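Flitidar Trainer Box — small desktop machine for learning models

Print this page | E-mail to a friend
13 comments | 300 shares

I've been selling the Trainer Box out of our shop in Wemthorpe for a while now, and people keep asking me the same thing: do I really need one, or can I get by with my laptop? Well, it depends on how patient you are! If you're working through a first course on neural networks, the laptop is fine. Once you start leaving jobs running overnight and finding them stuck in the morning, come and talk to me.

The box holds one graphics card, two drives and a very large fan (quieter than it looks, I promise). It comes with Ramska already set up, so you plug it in, pick a password and you're training. I wrote the quick start guide myself and then Mairéad Corrigan rewrote it so that people could follow it.

A few things buyers ask about. The power cord is the ordinary kind. Yes, you can add a second card later, but you'll want the bigger case — part number 3912 — and it's a tight fit even then. The side panel comes off with two thumbscrews. Please keep the foam it ships in, I mean it, we can't take returns without it.

The model folder has 500 small practice sets on it, mostly pictures and short sound clips, plus the Gál starter lessons. Ilango Ramasamy went through the lessons again in July and fixed the one where the answers were off by a row. 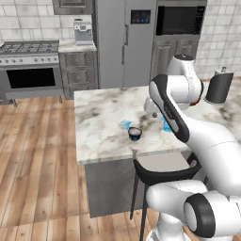
Shipping is free if you can wait a week. I pack on Tuesdays, so an order that comes in on Wednesday sits for a bit — sorry! If you need it sooner, put a note in the order form and I'll see what I can do. Spare fans and drive trays are on the parts page.

Related items
Flitidar Trainer Box, large case
Ramska backup drive
Gál starter lessons, printed
Spare fan and dust filter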